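Wargame and Military History Board > Land Battles > Retreats and rearguards

Thread: The "lost company" at Enberg - does anyone buy this?

tkarason
Posted March 4, 2021

I just finished the Laxdal book on the Memirell campaign and I'm stuck on the Enberg chapter. His version goes like this. The main column is falling back over the river, 2,000 men and most of the wagons. A rearguard of 700 is left on the ridge. It gets hit at dawn, folds, and one company of 40 "vanishes into the marsh" and comes out six days later with its colors and its wounded.

Six days in a marsh in December, with wounded men. No food mentioned. No fires, because fires would have been seen. And the only source he gives is a letter written by the company's own captain, who was up for promotion at the time.

Am I being too hard on him?

hrefna_h
No, you're being about right. I like Bjarke Laxdal's maps but he falls in love with a good letter. The captain had every reason to make a night in a barn sound like a week in the wild.

oldpicket
Disagree. Men have lived through worse than six days in the cold. The part I'd question is the wounded. Walking wounded, fine. Anybody who had to be carried, I don't see it.

tkarason
The letter says "our hurt," which could mean anything from a bullet in the leg to a bad blister. Laxdal turns that into stretchers. There is no stretcher in the letter. I went and checked the appendix.

Bisgaard_Road
You all keep going after the letter but there's the pay roll too. Védís Vídalín wrote about it years ago. The company is marked absent after the fight and then it's back on the books with nearly everyone accounted for. So they went somewhere. You can argue about where, but a company that got cut up on the ridge doesn't show up again at close to full strength.

hrefna_h
A pay roll is what a clerk was told to write. Captains kept dead men on the books so they could draw the money. I'm not saying this one did, I'm saying the roll can't carry that much weight by itself.

Bisgaard_Road
So the letter's no good because the captain wrote it, and the roll's no good because a clerk wrote it. What would you accept?

hrefna_h
Something from the other side. They held the far bank and they were looking for stragglers. If 40 armed men were sitting in that marsh, a patrol should have bumped into them or at least found tracks.

r_galang
I've walked it, for what that's worth. The marsh was drained long ago, so what you see now is flat pasture with ditches. Even going by the old survey it was small. You could cross it in a morning if you knew the causeway. I can believe a company hid there for a night. Past that I have trouble, unless they had help from the farm at Heteck, and Laxdal never brings up the farm at all.

oldpicket
Rosalinda, which old survey? The one I've seen has the wet ground going all the way up to the mill. That's a lot more than a morning.

r_galang
The later one. If yours is from before the mill race was cut then OK, it may have been bigger. I'd want to put the two side by side before I said any more.

oldpicket
Mine is before. I'll dig it out. Might be a while, it's in a box under other boxes.

tkarason
That would help a lot. It still leaves my other gripe, though. Say every word is true and they did sit out there for six days. Laxdal says they "tied down" the enemy and saved the column. How? By his own timetable the column was over the river before noon on the first day. Nobody was chasing it after that. The 40 saved themselves - good for them - but I can't find one thing their hiding changed.

Bisgaard_Road
Fair. I'd defend the march but I won't defend that. I think he needed an ending for the chapter.

hrefna_h
What did change things was the ford freezing over, and he gives that two lines. The pursuers' guns couldn't get down the bank. It's dull, it's in three separate diaries, and it explains the whole morning.

oldpicket
Two diaries. The third one was copied from the second, almost word for word.

hrefna_h
Two, then. Still two more than the marsh has.

tkarason
I'm going to write to the publisher and ask if there's a fuller text of the letter, since the appendix has gaps in it. Will post if I hear back. Not holding my breath.
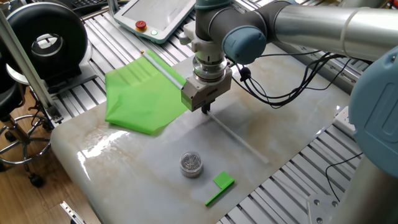 Is there any source for the six days in the marsh besides the captain's letter?

Only the pay roll, which shows the company absent after the fight and present again later, and it doesn't say where the men were in between.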